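Comparing Two Grippers for Tabletop Placing in Simulation
Project report, Robotics Lab II
Keegan Whitelaw and Ilgın Özkan

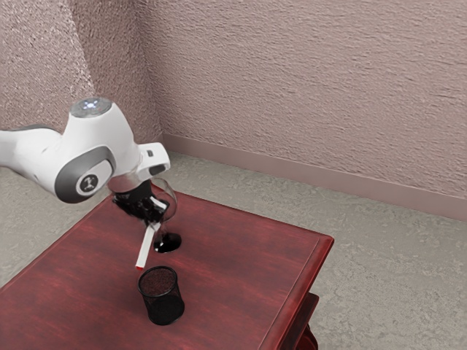
Our project compares two gripper models on the same simulated arm. The question came from the fall lab, where most groups lost points on tasks that end with a thin object going into a narrow opening. Picking the object up was usually fine. Letting go of it in the right place was harder, and we wanted to know how much of that was the gripper and how much was our own controller code.

The two grippers are called Korkeck and Virnik in our project files. Korkeck has short fingers with flat pads. Virnik has longer fingers with a shallow groove down the middle of each pad. Both close in parallel and both were given the same maximum closing force. The arm, the mounting position and the motion planner were kept the same for every run.

Task

The arm picks up a marker and drops it into a mesh pencil cup on a wooden table. A stemmed wine glass stands close to the cup. If the arm, the gripper or the marker touches the glass, the run counts as a failure even if the marker goes in. We picked a glass because it is tall compared to the cup, so it limits which way the wrist can come in.

The room has textured walls and carpet. Marama Doolan, our lab instructor, asked us to keep it that way so our camera results could be compared with the other groups. A plain background would have made the marker easier to find.

Method

We ran 100 trials with each gripper. The marker's starting position and angle were drawn at random from a list made ahead of time, and both grippers used the same list. The cup and the glass were shifted slightly between trials but always stayed close together.

The controller has four stages: approach, grasp, carry and release. During the carry stage the wrist stops above the cup and the controller estimates the marker's tilt from the camera. If the tilt is over the limit, the wrist turns to correct it before moving down. Time in the simulator was limited to 1,000 control steps per trial. A trial that ran out of steps was scored as a failure.

Results

Korkeck was the more reliable gripper at picking up. Its wide pads were forgiving when the position estimate was a little off. The trouble came later. The marker often swung between the pads while the arm was moving, so it reached the cup at a slant and the tip caught on the rim.

Virnik missed more grasps, mostly when the marker was lying at an angle to the fingers and did not settle into the groove. Once it had a good grasp the marker stayed where it was, and the tilt correction was rarely needed. Over the full task Virnik finished more trials. It also came closer to the glass, as the longer fingers take up more room when they open for the release. We fixed most of this by opening the fingers only partway.

Problems

The first set of runs had to be thrown out. Pad friction was set in two places and the values did not match. Gervasio Ojeda found this when he checked our configuration in November, and all the results above are from after the fix.

The tilt estimate was also poor when the gripper hid most of the marker from the camera. A second view from the other side of the table would help.

Next steps

We would like to put Virnik's groove on Korkeck's shorter fingers and repeat the trials with the same list. We also want to try thinner objects, such as a straw or a paintbrush. The configuration files and the trial list are in the course folder under Situra.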